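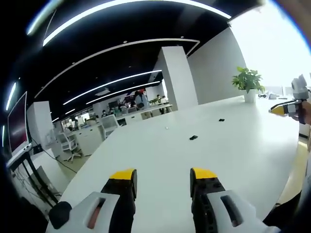

Riet had until four. The keys went back to the agent at four and the van to Giltport left when it left, Dirk said, with her or without. So - the long room last. She'd done the kitchen, she'd done the awful closet with the paint cans, and now only the long room and the long white table, which wasn't going anywhere, it was staying with the lease. The plant was still down at the far end in its white pot. Of course it was. Tiruwork had said she would come for the plant, Tiruwork had said it twice.

"Is she coming or not?" Dirk, from the stairs.

"She's coming."

"It's a plant, Riet."

It was not her plant to leave, was the thing. Tiruwork had carried it up 16 steps the first winter, when the two of them had the room and no heat and one lamp, and called it the senior partner. It got the window. It got the good water, from the filter jug. When Maxence joined he wasn't allowed to touch it, and when Maxence quit he touched it on the way out, one leaf, like shaking hands.

She went along the table with a trash bag. Two little black pieces lying out on the white, one near the middle, the other farther off. She picked up the first. Off the old Trostgate printer? Off a drawer? She turned it over and it told her nothing. In the bag. Then out of the bag again, into her coat pocket, because as soon as you throw out a thing like that you find the hole it goes in.

The second one went in the same pocket. They clicked when she walked.

A cable at the end, by the windows. A small box. She didn't open the box. If she opened the box she would read whatever was in it and then it would be five.

The light in there. She had forgotten, or she'd stopped looking, months back. Afternoons it came in so hard that you couldn't see the street at all, just white, and people on the phone would say where are you, and she'd say Grirnitz, second floor, and feel like she was lying.

Phone. Tiruwork.

"Don't be mad."

"You're not coming."

"I'm at Siiri's. The baby has a fever and Siiri has a fever and I'm holding a bucket. Can you take it?"

"To Giltport? In the van? In Febuary?"

"Put it in the front. Put the belt on it."

"Dirk's in the front."

A pause, a baby somewhere behind it, going up like a kettle.

"Put Dirk in the back," Tiruwork said.

Riet laughed, too loud for the room, it came back at her off the wall. Then neither of them said anything. Two years, and they'd signed the last papers on a Sunday by email, thumbs up, thumbs up.

"You could come get it," Riet said. "After. When they're better."

"I could do that."

"It's only an hour on the train."

"I know where Giltport is."

"So come get it."

"Okay," said Tiruwork. "Okay. I have to go, the bucket."

Twenty to four. Riet put the phone in the pocket with the black pieces and got both arms around the pot. Heavier then she remembered. The leaves went in her face, up her nose, she couldn't see a thing, she walked it down the room by feel with her hip along the table edge - past the pillar, door, top step.

"Dirk," she said into the leaves. "Move your stuff."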